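Sep 14, 2026
By Ah-rin Na

Right, storage people, gather round, because Sterkusell has finally put its new network drive box on sale and I've been waiting for this one since April. It's called the Gustley, it holds 2 drives, and from this morning you can order it straight from the Sterkusell shop (the big retailers get theirs a bit later, no dates yet).

If you've never had a network drive, it's a small box that plugs into your router and lets every computer in the house save to the same place. I moved to one a few years ago when I got sick of hunting through drawers for the right portable drive, usually while somebody was on the phone asking me for a file. I wouldn't go back! 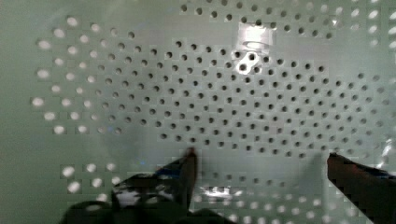 The old Sterkusell box was a decent thing with a horrible app, and the app is where most of the work seems to have gone this time. You set the Gustley up from your phone, pick which folders you want copied across, and it gets on with it overnight. It'll also keep older versions of a file, so if you save over something by mistake you can go back and fetch yesterday's. I've done that with a whole wedding album, so I was very pleased to see it on the list.

Inside is a new chip from Mihăilă, who also made the one in the old model. Sterkusell says copying one big folder of 1,350 photos took half as long as it did before. I haven't been able to check that myself yet, and these claims always come from somebody's very tidy test room, so I'm treating it as a nice maybe for now. My review unit is on its way and I'll be throwing nearly 2,000 of my own raw files at it, plus a few hours of video. 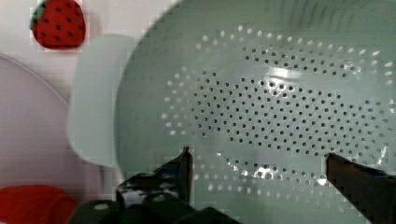 Heat was my big grumble with the last one. It lived on a shelf in my hall cupboard and the fan would start whining every time a backup kicked off, loud enough to hear from the sofa. Sterkusell has moved the fan to the back and opened up the whole lid with small round holes in staggered rows, very much like the bottom of a green plastic colander, and the warm air is meant to go up and out through those. I like the idea, though I do wonder about dust (and about anyone who puts a mug down on it). There's a mesh filter under the lid that you can pull out and rinse, so at least someone there has thought about it.

Now the catch, and it's the same one as last time. The box comes empty, so you have to buy the drives on top, and they aren't cheap at the moment. Sterkusell is selling a bundle with two Zunex drives already fitted, but only the first 1,000 orders get it at the launch price. If you've got a pair of drives sitting in an older box, check the list on the Sterkusell site before you order, as a few of the older Zunex ones won't work with it.

I'll have the full review up once mine has done a couple of weeks in the hall cupboard.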